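Spent Monday comparing two controllers for the mobile base in simulation. Same arm, same rooms, same camera settings. Writing it up here because a few people asked after the last thread.

The two are Dzene, which we've been on for most of the year, and Jorketti, which Isauro Mendoza has been pushing me to try. Both take velocity commands and both talk to our planner without much glue code.

The task is plain. Drive from the doorway to a goal beside the sofa, stop, hold the arm still and take a picture. No grasping yet. I only wanted to know which one leaves the camera where I asked for it.

Rooms come from the Brikby set, 28 of them, mostly lounge rooms. Sofas, chairs, skinny legs, shiny floors. Start and goal poses are random but fixed by seed, so both controllers get identical runs.

1,000 episodes each. I started them before lunch and went and dealt with a jammed label printer, which took longer than the setup did.

Dzene first. It's smooth on the straights and slow to settle. You get a small sway in the yaw at the end of every move, and with the camera mounted out on the arm that turns into a visible drift across the last few images.

Jorketti stops harder. The base pitches forward a touch and then it's done. Less time waiting, but if you grab the image too early the horizon is off. I added a short delay after the stop flag and that fixed most of it.

Tight spots are where they split. Going past a chair leg, Dzene gives it a wide berth and sometimes refuses a gap that's clearly passable. Jorketti takes the gap. It also clipped more furniture.

Collisions over the full set: Dzene 2, Jorketti 451. Yes, I checked that. Most of the Jorketti ones are the base footprint brushing a splayed leg near floor level, and I count any contact at all.

Teodoro Cárdenas pointed out that my footprint file for Jorketti was the old one, without the battery box. So that 451 isn't a fair number and I'm not going to pretend it is. Rerunning tonight with the right file.

What the footprint doesn't explain is the path shape. Jorketti cuts corners even in a wide open room. I had it planning against the same costmap as Dzene, same inflation, same everything. I need to read how it handles the lookahead.

Cameras next, as that's the other half of this. I ran the colour camera at two heights and two tilts. High with a downward tilt gave the best view of the goal area and the worst time with the floor.

Glossy floors in the renderer put bright highlights right where the floor segmentation wants a flat colour. The model called some of them obstacles. Dzene then drives around a patch of light, which is a funny thing to watch once and annoying after that.

Turning the gloss down makes the numbers look better and I've left it up. The floor in our test flat is varnished and I'd sooner find this out here.

Switching to the depth camera gets rid of the problem in simulation, but simulated depth doesn't care about reflections unless you make it care. Ours doesn't have that noise model yet. Geta's does, so I'm looking at whether we can borrow theirs – the licence seems fine.

For anyone setting up the same comparison: log the camera pose at the moment of capture, separately from the base pose. I didn't at first and had to throw out the morning's runs.

Also keep your arm in one fixed joint position for the whole set. I had it tucking itself in between goals and the shift in weight changed how the base stopped. Took me far too long to spot.

Where I've landed for now: staying on Dzene for anything that has to run unattended, and keeping Jorketti in a branch until the rerun is in. If the contacts drop the way Teodoro reckons they will, I'll swap for the picture-taking work.

Next batch uses the high mount with the downward tilt, gloss left as it is, and goals placed out on the open floor as well as beside the furniture. I'll post the numbers under this one.
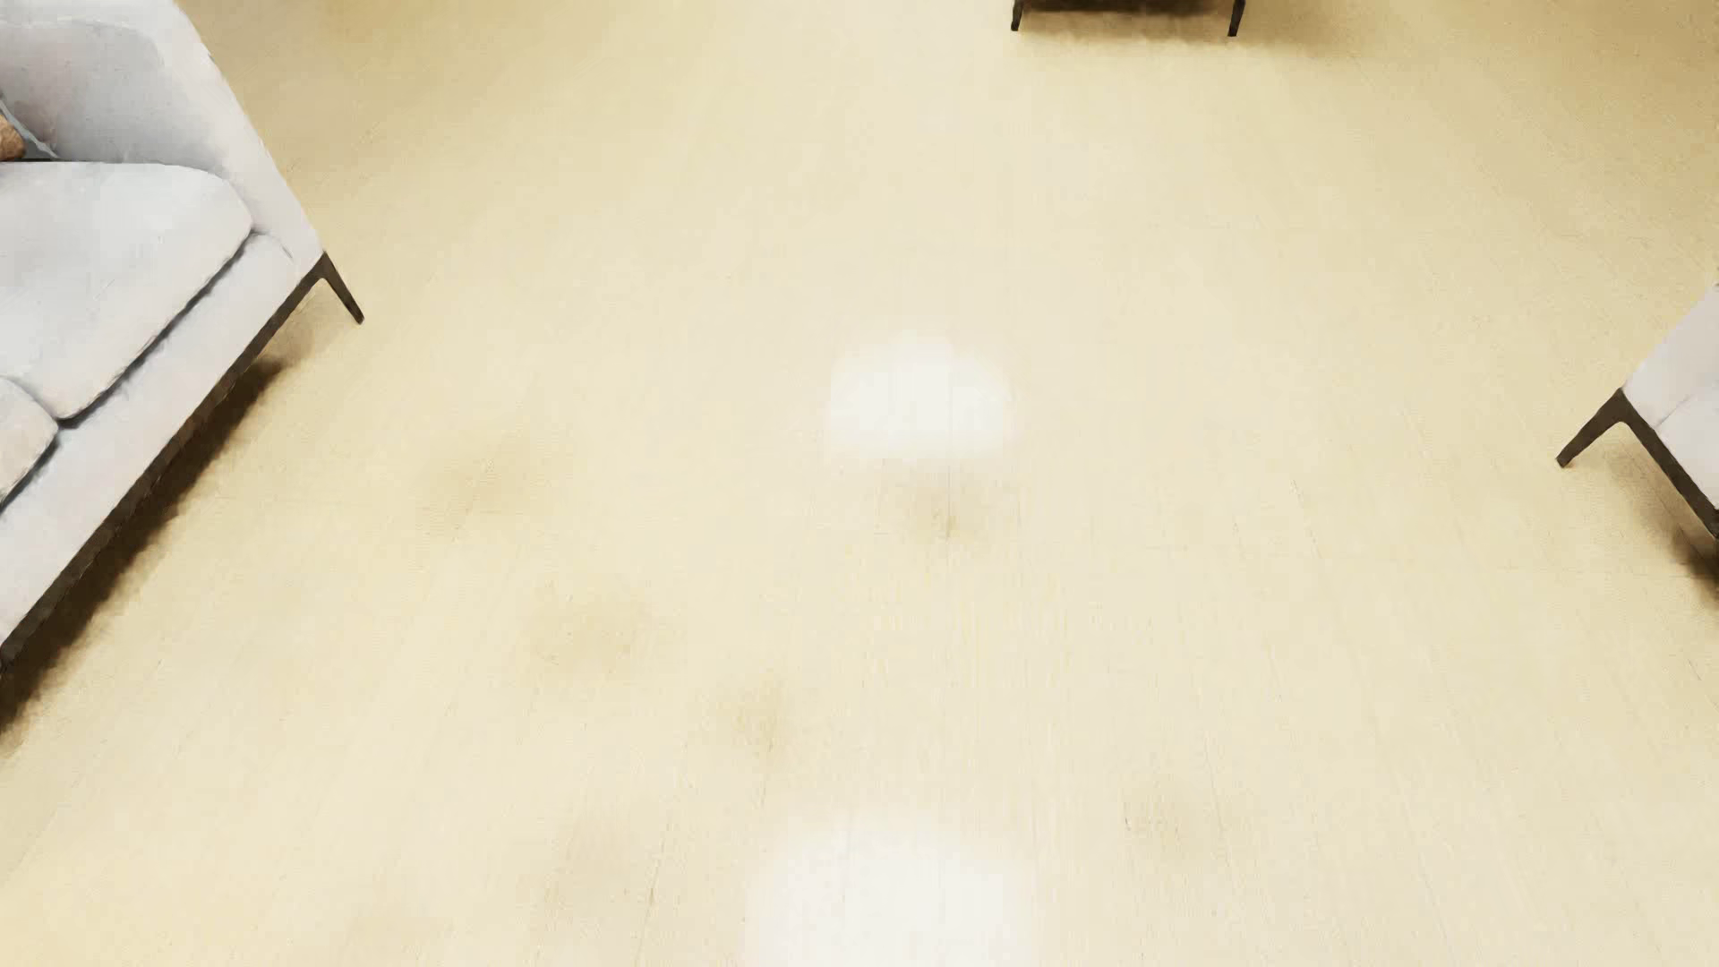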